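4. Setting the start pose in the simulator

Do this after loading the kitchen cell and before recording any run.

1. Stop playback and reset the joints. Wait for both arms to report ready.

2. Set the viewpoint to the one above the body, looking forward along the arms.

3. Raise the arms until both grippers are in view ahead of the shell.

4. Open the right gripper. Its two fingers must show as separate.

5. Check that the counter and the objects on it are visible between the arms. If they are missing, reload the cell.

6. Save the pose to slot 523.

Note: The right gripper may overlap the edge of the counter in this view. This is an effect of the viewpoint. Check clearance in the contact list.

Caution: Do not edit joint limits while playback is running. The saved pose will be overwritten.

If the arms drift after saving, lower the step rate from 3000 to 1680 and repeat from step 1.

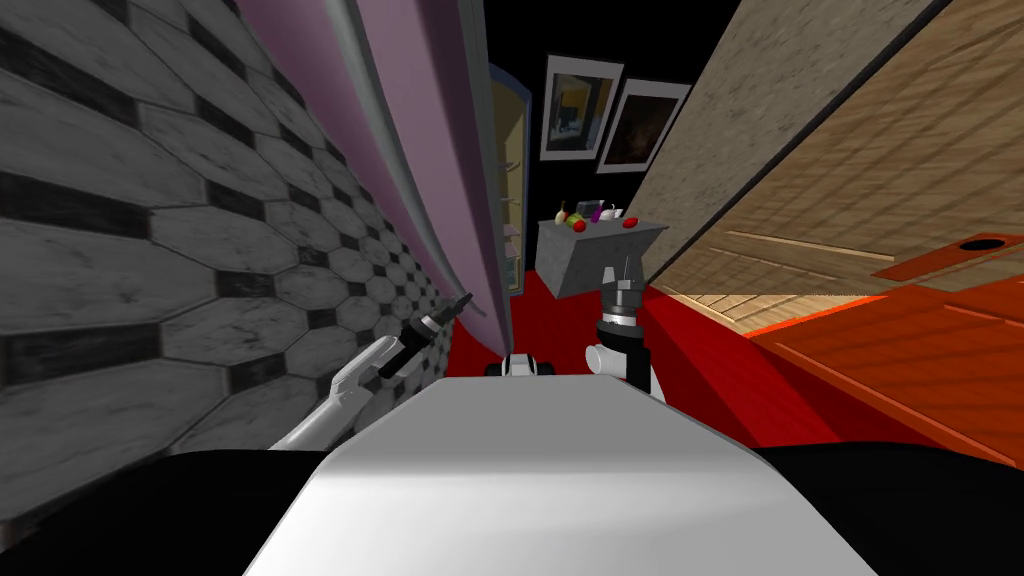 Yae Kudo
Simulation Support, Skornovance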